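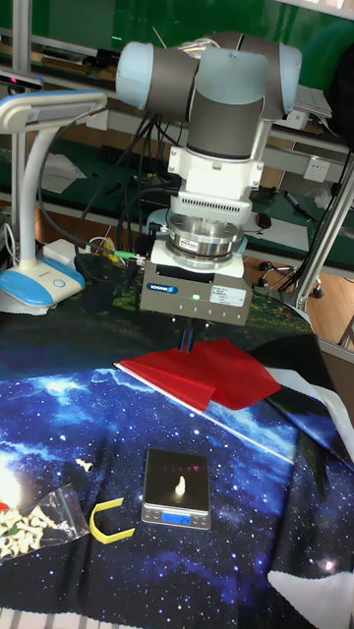 *The club's arm over the galaxy mat, with one of the small white pieces on the scale.*

July 8, 2022

The robotics club at Marras meets in a lab it shares with two other courses, and by the end of the school year it had 14 members. Its main project, called Prirkon, asks a robot arm to sort small plastic parts and check them by weight. Two of the students, both juniors, talked about it after their last session before the break.

"We started in January with the cloth," the first one said. "Everybody wanted to go straight to the small parts, but the teacher said to learn how the gripper behaves on something soft."

Cloth proved harder than they expected. A flat piece gives the fingers nothing to hold, so the students push up a fold and send the arm down onto it. "If you come in too low, the force sensor stops you," she said. "If you come in too high, you close on air. We spent 12 sessions on that, and I was writing down heights the whole time."

The second student handles the weighing. He wrote the part of the program that compares a reading from the kitchen scale with a list of expected values. The scale has no data connection, so for now a person types the number in.

"It's slow," he said. "I'd like to read the display with a camera, and I have a version that does that, but it gets confused when the desk lamp is too close. So we type."

The mat with the stars on it came from a member's bedroom. The first student said it was chosen for looks and then kept as a test. "The white pieces are the same color as the stars. Our vision code hated it. We had 26 false picks in one afternoon."

They fixed most of that by filtering out anything below a certain size – the stars are smaller than the pieces – and she is still not satisfied with how it handles the brighter patches.

In the fall the club plans to enter the Flokach, a regional contest where teams get parts they haven't seen before. Last year's Marras team entered with a project called Zemum and went out in the first round.

"They had a faster program than ours," he said. "It dropped things, though. I'd take slow."

She disagreed with him on that, and said the arm could run at twice its present speed if the team would let her try it. The two of them have agreed to test it in the first week back.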